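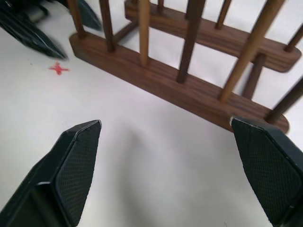 Les deux pinces au-dessus de la table blanche

Salut la liste,

Bon, j'ai enfin branché les Zultorar dans le salon (5 m de câble par côté, passés derrière la plinthe, quelle galère !). Les voix sont superbes, mais le grave bave dès que je monte un peu. L'ampli, c'est toujours mon vieux Proltcombe.
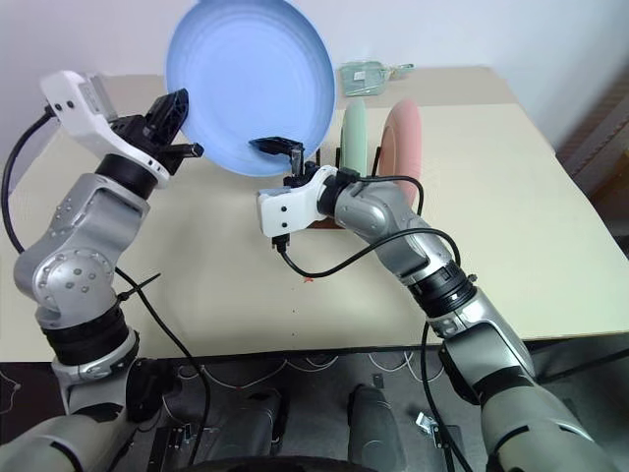 Abhishek Rana a écrit :
> Coupe le filtre à 80 Hz et écarte-les du mur
> de 30 cm, tu verras. Chez moi ça a tout changé.

Alors j'ai essayé les 30 cm, c'est mieux, mais ma bibliothèque gêne à gauche... Et le caisson, je le mets où ? 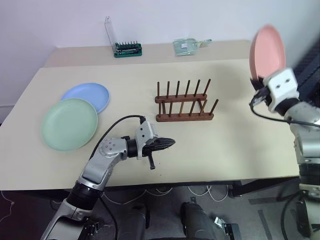
Steinarsdóttir me conseille l'angle opposé à la porte, phase inversée. Quelqu'un a testé ?

À plus !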